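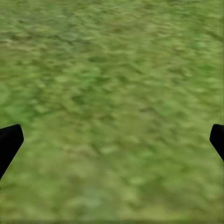

Wrist view in the simulator: open grass, both fingers spread wide.

Teaching by Hand, Teaching by Remote – Gallery
Posted 23/07/2020 by Soudabeh Parsa

This page goes with our work at Murkska on showing a robot a task. A person can take hold of the arm and move it through the job, or sit at a desk and steer it with a controller. We do the second kind in simulation first. The operator works from the wrist view and has no other window open.

The grass ground is one of 3 we use, and new operators start on it. With no floor lines or tiles to judge by, they have to learn to go down slowly. Rezaul Begum wrote the controller mapping in May. The left stick moves the arm sideways and forward, the right stick sets height and turn, and the trigger closes the fingers. Letting go of the trigger opens them again.

A demonstration is saved only when the operator presses the end button. Anything dropped or restarted is thrown out – we tried keeping those and sorting them later, and it took too long. Our goal for this ground is 1000 saved demonstrations. We have 85 so far, from 8 operators.

Hand-guided sessions are kept on a separate page under the name Kimetti, as the files have a different layout. For the controller mapping or the ground files, write to Rezaul. Questions about the gallery go to Soudabeh.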